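Ridge loop out of Ollham, day two

2 August 2018

Quick one, typing this at the laundromat with 3 percent... no, scratch that, found an outlet. OK.

Left the Ollham trailhead way later than planned. Parking lot full, had to leave the car down on the gravel shoulder and walk up. First couple miles are nothing special. Cow pasture, a gate that doesnt latch, then trees. Then the switchbacks start and they do not stop. Almost 3,000 feet of climbing before you get any kind of view, and all my water was gone by the saddle. Dumb. I knew the lower spring was dry, it says so on the board.

Camped at Lilumwood both nights. Flat spots under the firs, decent privy, mosquitoes like you would not believe.
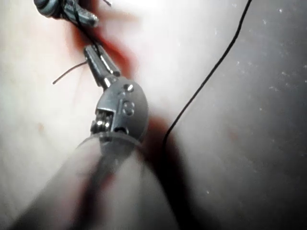

Do you need a permit to camp at Lilumwood?

Only from the start of September, when the quota kicks in. Before that you sign the book at the trailhead and keep the yellow slip on your pack. Fires are out all summer, stoves are fine as long as they have a shutoff valve.

Anyway. Day two was the good day. Dropped the heavy stuff at camp and went up Brurnis with just a daypack, snacks, rain shell. Everybody online says go clockwise. I went counterclockwise and would do it again, the loose stuff is on the west side and I would much rather go up it than down. Still slid back about every other step. Trekking poles earned their keep.

Top was windy. Ate a squashed bagel behind a rock. Could see Cao Lake way down there, really green, and the burn scar behind it from a few years back. Stayed maybe too long.
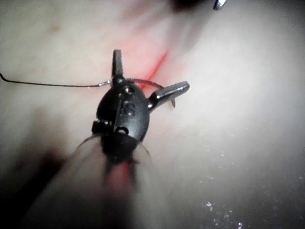

Coming down the east side the trail just sort of quits at the meadow. There are cairns but the grass is tall and I lost them twice. If you get to the creek and theres no log across it, you're too low. Go back up 200 yards and look for the orange tape. I did not go back up. I waded. Boots are still wet and they smell terrible.

Gear stuff, fast: the new socks are great. The new pack rubs my left hip, need to mess with the belt again before the next trip. Brought 2 fuel cans and hardly got through half of one. Way too much oatmeal, also.

Next time I want to go on past Cao and camp at the far end of the lake, the map shows a side trail but I couldn't tell from up top if it's still there. If you've hiked it lately leave me a comment. Dryer's done, gotta go.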